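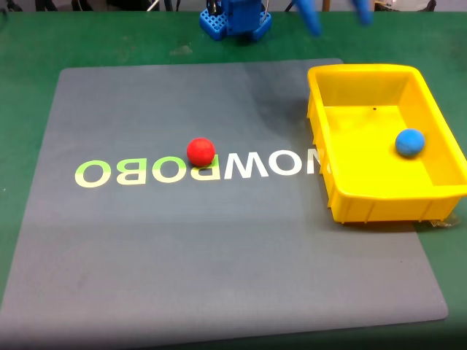
I've rented in the same building on Cumen Street for 4 years, and I'm done being polite about the repair portal.

You know the one. Something breaks, you log in, you pick a category from a menu (is a sagging ceiling "Interior" or "Structural"? good luck), and you get a ticket number. Mine was 3790. I know it by heart now, the way I used to know my grandmother's phone number. I filed it in April, on a Tuesday, while water was dripping into my biggest soup pot.

Two days later the ticket was marked "resolved." No one had come. I called Madard, the company that manages our building, and a very nice person told me to open a new ticket. So I did! That one got closed too – something to do with it being a duplicate of the first.

Meanwhile the rent was $1,275 and it was due on the first, leak or no leak. If I'm late, the fee shows up by midnight. Funny how that part of the software works great.

I don't think the folks answering the phones are the problem. They can't see much more than I can. What I want is pretty small: the city of Erelham should say that a repair request stays open until the tenant signs off on it. That's the whole rule. My dentist can't bill me for a filling I didn't get, and I don't see why a ceiling should be different.

Landlords say tenants would leave tickets open forever out of spite. Would a few? Sure, probably. Most of us have jobs and laundry and would love to never think about our ceilings again.

The council takes up housing rules again this month. I'll be there, and I'm bringing the soup pot.

27 shares | 2 comments

Related
Where to find your lease's repair clause
Szczepańska Bakery building sold, upstairs tenants wait for word
Erelham water bills to go up in the fall
Letters: Parking on Cumen Street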